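Last updated: October 6, 2024

Search the magazine Go Popular searches: mattress, kettle, limescale

The trouble with the good towel

Every few years somebody decides we have been drying ourselves wrongly. When I was a student it was microfibre, which clung to the skin like a wet leaf. Then came waffle, then bamboo, then a kind of thin Turkish cloth that everyone's sister brought back from holiday and used twice. Now the shops have gone back to terry, the looped cotton my grandmother would have called a towel, and they would like a good deal more money for it.

The one I was sent by Pirnenia arrived in a box with a ribbon. Inside was a card explaining that the towel had been "rested" before dispatch. I rang to ask what this meant and was told that it let the fibres settle. I asked for how long. The woman on the phone said she would find out and ring me back, and I am sure she is still looking into it.

I have no quarrel with terry. The loops give the water somewhere to go, and a towel with plenty of them will dry a person faster than one without. What I doubt is nearly everything printed on the label. "Hotel quality" depends rather heavily on the hotel. "100 per cent cotton" is fair enough, but it covers both the towel you love and the one you keep for the dog.

Lok-yiu Chou worked in a hotel laundry for 24 years and now mends linen for a living. She is patient with people who bring her expensive towels and want to know why they have gone hard. "They put in softener," she says. "Then it stops drinking, so they put in more softener." Her own advice is dull and costs nothing: less powder, no softener, a good shake before it goes on the line. She thinks resting is nonsense.

I tried it her way with the Pirnenia and with a much cheaper one from Reltum, washing both together for a month. The Pirnenia was thicker. It also took until the following evening to dry on the bathroom rail, by which time somebody wanted it again. The Reltum was ready by lunch. If you own a tumble dryer this won't trouble you, though your electricity bill might have a view.

Then there is the matter of stripes. Mak, whose catalogue I get whether I want it or not, calls its striped range "heritage" and prints 1932 in the corner of every page without saying what happened in it. Stripes on a towel are pleasant, particularly blue ones, and they remind people of the seaside. They do not dry you any better. Pale ones fade towards white in the end, and I rather like them for it – but I wouldn't pay extra for the head start.
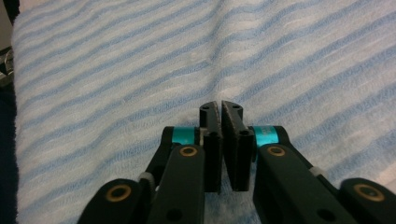 Nostard Home & Household Desk

Pale blue on white terry is still what I would choose, if pressed. It goes with most bathrooms and it doesn't show bits of fluff the way navy does. It won't lie perfectly flat, whatever the catalogue photographs suggest, and I have given up expecting it to. Chou irons hers. I asked whether that did any good and she said no, she just likes the pile to look tidy in the cupboard.

The Pirnenia has gone to the spare room. The Reltum is on the rail, and I have ordered another before December, when my brother's family come to stay and every towel in the house disappears by breakfast.

Get our household newsletter once a month. Enter your email address Sign up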